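The Small Room Behind the Glass

Camenzind apartment, interior gallery, page 5

The apartment is on the second floor of a corner building in Cisov, a few minutes' walk from the Demine streetcar stop. We have been putting the rooms online one at a time, in the order you reach them from the front door. The hallway and kitchen have their own pages. On this page we are at the small room, which has been a bedroom, a sewing room and a place to keep coats over the years.

Most of the far wall is a glazed partition with white frames. It has large panes below and a row of transom panes above them. The daylight comes through from the window of the room next door, so the small room gets its light second-hand. It is good until the middle of the afternoon. After that the round ceiling light goes on.
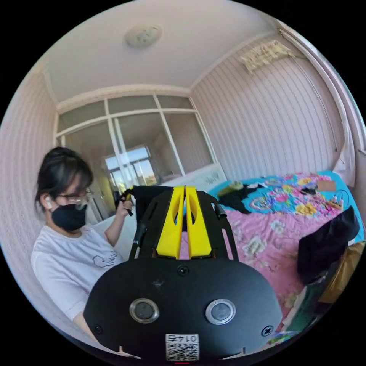 The partition was the main reason for keeping the layout as it was. An early plan from Maseck, the firm that did the work, had a solid wall on that line with a door at one end. It would have been quieter – and a good deal darker. We kept the glass and spent the money on the floors in the hallway instead.

Cleaning the panes takes most of a Monday morning if both sides are done. The lower ones can be reached from the floor. The transoms need the short stepladder, and a dry cloth works better up there than a wet one.

The wallpaper is a pale pinkish stripe, run vertically. It was bought as the end of a line, 48 rolls for the whole apartment, and five are left over in the hall closet for patching. Matching the stripe at the corners took longer than hanging the straight runs.

A plain cornice runs along the top of the partition wall. There was some talk of a more decorated one, like the one in the front room, but the ceiling is plain white and the room is small. The simple profile was also easier to paint.

The air conditioner is mounted high on the right-hand wall, near the ceiling. That wall was picked to keep the unit away from the glass. Together with the wiring, it came to around 1000 for this room, more than the wallpaper and the paint put together.

Still on the list for this room: a shelf for jars of screws, a second outlet at bench height, and a decision about a blind for the partition. The blind has been put off twice. It would help in the evenings, but it would have to be raised every morning to get any daylight in.

Next page: the front room
Previous page: the kitchen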